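Search this guide
Go

4. Sorting the Quintana basket set

1. Clear a tabletop and set out the green and black baskets.
2. Keep the clear tub and its lid separate from the slotted pieces.
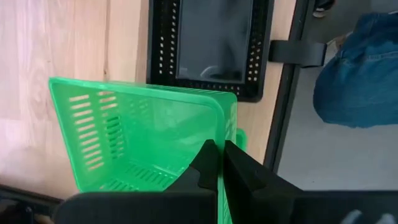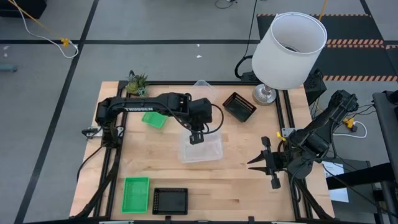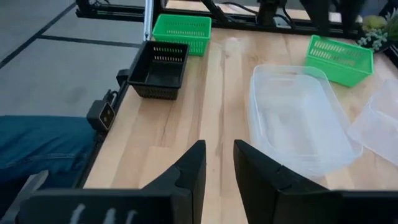
Can a full basket go on top of another?
Only if the lower one holds less than 6 lb.

3. Stack by color, largest at the bottom.

Caution: Do not lift a loaded basket by one corner.

Contact Clarkness | Back to top

This site uses cookies.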